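Worktop (kitchen)

A worktop, also called a counter or countertop, is the flat surface in a kitchen on which food is prepared and on which everything else is put down. It is normally fixed at waist height along one or more walls, with cupboards beneath it. In British usage "worktop" is the trade word and "side" the household one, as in "leave it on the side", an instruction that has kept a great many keys from being found.

History

Before fitted kitchens, most households worked at a table, which could be scrubbed, moved or sat at. The continuous worktop spread in the twentieth century along with ready-made cupboards of matching height. Its supporters promised fewer steps between sink and stove. Its supporters did not, as a rule, cook.

Height

A standard height suits a standard person, who has yet to be found. Tall cooks stoop, short cooks chop at chest level, and couples of different sizes compromise on a height that is wrong for both. The Lindqvist kitchen range answered this with legs that could be set at 5 heights. Most buyers chose one on the day of fitting and never touched them again, partly because the sink was by then plumbed in.

Materials

Wood is warm to the touch, kind to knives and in need of oil, which it receives with great devotion for the first year. Laminate is cheap and hardy until water gets into a join, after which it swells. Granite resists heat and most accidents. Marble is softer and is marked by lemon juice, vinegar and wine, a serious drawback in a surface meant for food. Sellers call the resulting dull patches "patina", and buyers learn to do the same once the bill has been paid.

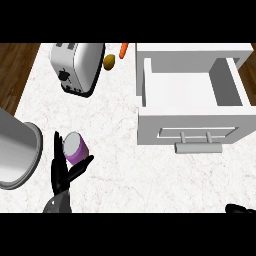

Joins deserve more thought than they get. A long run of stone is usually cut in two or more pieces, and the seam is best kept away from the sink. Fitters at Hostow, who published a guide to the matter in September 2020, gave it 31 pages, four of them on glue.

Use

Clear worktop is the most prized space in any kitchen and the first to vanish. Post, chargers and bread all drift towards it. Makers have tried to help with pull-out boards and folding flaps, among them the Mumano shelf, which slid out from under the worktop and was soon covered in post as well.

Care

Warm water and a little washing-up liquid will clean most surfaces. Scouring powders scratch laminate and polished stone alike. Hot pans belong on a trivet, whatever the brochure said.

See also: Draining board; Chopping board; Splashback; Gitent hinge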